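The Small Drawers of Mumton: a gallery

I have owned a great many places to put keys. There was the bowl, which became the bowl of keys and receipts and one grape. There was the row of hooks by the back door, bought in Trorkthorpe and screwed to the wall at a slight tilt, so that everything on it looked mildly seasick. There was a coat pocket, which worked beautifully until spring. At no stage did any of these stop me from standing on the step at twenty to eight, patting myself down like a suspect.

So this page is about drawers. Small, see-through plastic ones, of the sort people buy for cotton reels and then fill with dead batteries. I have become a bit of a bore on the subject, and the pictures have been sitting on my computer since July. Click through if the kettle is on.

For those who write in about such matters: the house is in Mumton, the hall is narrow, and entry number 734 on the old Mumton Household Notes page (the one about the bowl) is still up if you want the full history of the grape.

1. Keys, meet drawer

The bottom drawer is the one for keys. I know the top one is easier to reach, and that is exactly the trouble with it, as anything easy to reach gets a takeaway menu posted into it within the hour. The bottom one takes a small act of will. A bunch of keys fans out more than you'd expect, too, and wants a bit of floor to spread over.

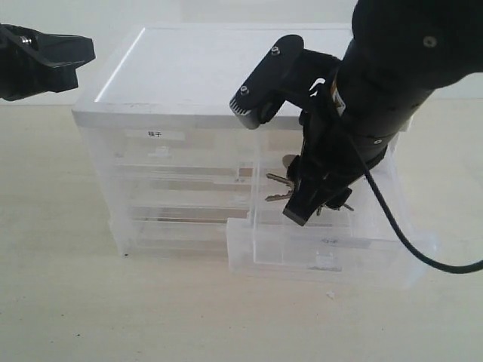

2. Labels, and why I gave in

I held out against labels for years. If a drawer is clear, I reasoned, I can look in and see what's there. This is true of an aquarium. Frosted plastic is another matter, and after a few weeks everything behind it takes on the look of something seen through a bathroom window. You know there is a shape. You could not swear to it in court.

The labels on these are in Chinese, and the one on the top drawer reads 箱子, a word for a box or a case. As labelling goes it is hard to fault. I have seen English kitchens with a tin marked TIN and thought no less of them.

Ayala, the shop on the corner by the station, used to sell blank ones on a roll, thirteen to a strip, which is an odd number to settle on unless you own thirteen of something. I bought two strips and still have most of both. Once you have written "string", "not string" and "fuses?" the mood rather passes.

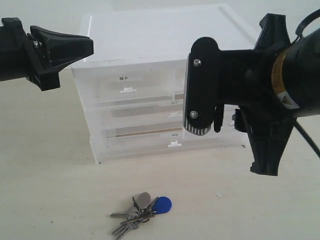 There is a school of thought, popular at the Ernby end of town, that says you should write down the contents of every drawer in a notebook and keep the notebook somewhere safe. I did this. The notebook is somewhere safe. I expect to be reunited with it when we move house.

A word on cardboard while I'm at it. A strip cut from the side of a parcel makes a decent divider, or a liner, or a stiffener, and costs nothing beyond the parcel. Cut it a shade short or it will bow in the middle and catch on the drawer above. Ask me how I know, or better still don't.

3. What is on the ring

The other half of the key problem is the thing the keys are attached to. A plain ring is invisible at the bottom of any bag. A big furry one is easily found and makes you look as though you are being followed by a small animal. I lean towards something flat and round, with a bit of chain to rattle, so that at least you can hear the keys leaving.

My own bunch used to weigh in like a gaoler's. I laid it all out on the table one evening and found two keys to a bicycle lock I no longer have, one to a suitcase, and one that fits nothing in this house or the last. I kept that one, naturally. The day I bin it, a door will turn up.

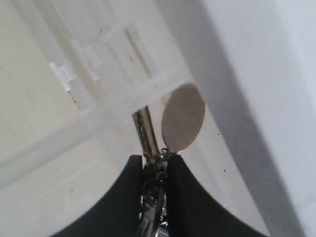

Shiny metal, a few small rings and a round beige disc.

More drawers in the next gallery, including the deep one under the stairs, which I have been putting off. Older pages are in the list on the left. Comments are open again now that the argument about hooks has died down.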